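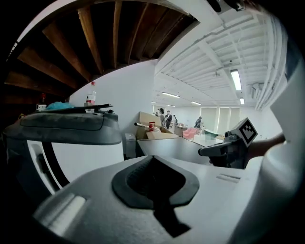 Konside handheld gripper, second revision: review against our site rules for shared spaces

Reviewed by Jyoti Sachdeva
2026-06-13

Scope

The Konside is a hand-carried two-finger gripper used to record manipulation demonstrations. It has no drive motors. The operator closes the jaw with a trigger, and an onboard camera logs the jaw and whatever is past it. I used one unit over 141 recorded sessions in an open-plan office, with desks, other staff and the usual clutter, and assessed it against the Grurkside site rules for handheld data collection. Those rules were drafted by Saulius Pētersons in February and are the ones our contractors sign. Section numbers below are his.

The unit was bought at list price, $2,510, with one spare set of finger pads. Seixas, the distributor, supplied the calibration board separately after I asked for it.

Section 1. Marker visibility

The rule requires a fiducial on each finger to stay readable through the full jaw stroke. The marker is a square black-and-white pattern with a white border, mounted on top of the finger where overhead lighting reaches it. Detection held at all jaw widths under ceiling fluorescents. It dropped out when I worked with a window directly behind the finger, and sessions facing the blinds had to be repeated at a lower exposure setting. The manual does not mention this. It should.

The white border matters more than people expect. One of our users trimmed a replacement marker flush to the pattern and lost detection for a full morning. Print at 100 per cent scale, leave the border on, and measure it before fixing it down.

Pass, with a note on backlighting.

Section 2. Operator clearance

The rule asks for a clear forearm path and no loose sleeves or jewellery past the wrist. The trigger guard is adequate. The pivot at the base of each finger is not shrouded, and there is a pinch point there if a second person reaches across to hand something over. Terence Bainbridge caught a glove in it in the first week. No injury, but it went in the log. The rule says one pair of hands in the work area while recording, and with this tool I would enforce it strictly.

Conditional pass. A clip-on shroud would fix it.

Section 3. Bystanders

Most sites get this wrong, and the tool gives them little help. The lens is wide. In a long room it will pick up colleagues well past the work surface, and people at the far end rarely notice that a session has started. Section 3 requires a posted notice, a verbal call before recording, and face blurring before any footage leaves the building. The Konside has a status light on the rear of the grip. It faces the operator, so the people it should be warning can't see it. There is no audible start tone either.

The companion software, Moment, can blur faces on export. The option is off by default and resets after each update. I have written to Seixas twice asking for it to be made persistent.

Fail as shipped. Workable with a separate sign and a locked export profile.

Section 4. Work surface

Section 4 allows household and office objects in any arrangement provided sealed liquids stay capped, cardboard flaps are kept off the floor, and nothing is balanced where a bump would drop it on a foot. No tool can pass or fail this on its own. The body is bulky for a desk, though, and the housing is wide enough that you will nudge things you weren't aiming at. Wellington Pimentel measured eight unintended contacts in a single afternoon of box unpacking, all of them with the housing and none with the fingers. Allow more spacing between objects than you would for a bare hand.

Section 5. Maintenance and records

Pads wipe clean with isopropyl and show little wear. The joint needs a drop of light oil weekly. Calibration takes ten minutes, and the software refuses to record if it has lapsed. Good design, and I wish the blur setting worked the same way. Session files carry operator initials and firmware version. They don't carry a site code, so Section 5.3 has to be met with a spreadsheet.

Fatigue

Not in the rules yet. Segundo Rivadeneyra has proposed a cap of forty minutes' continuous use and I support it. The weight sits forward of the wrist, and my jaw alignment was visibly worse toward the end of long sessions.

Summary

Mechanically sound, accurate enough for the price, poorly thought out for rooms with other people in them. Approved for Grurkside sites with the Section 3 workarounds in writing. Re-review on the next firmware release.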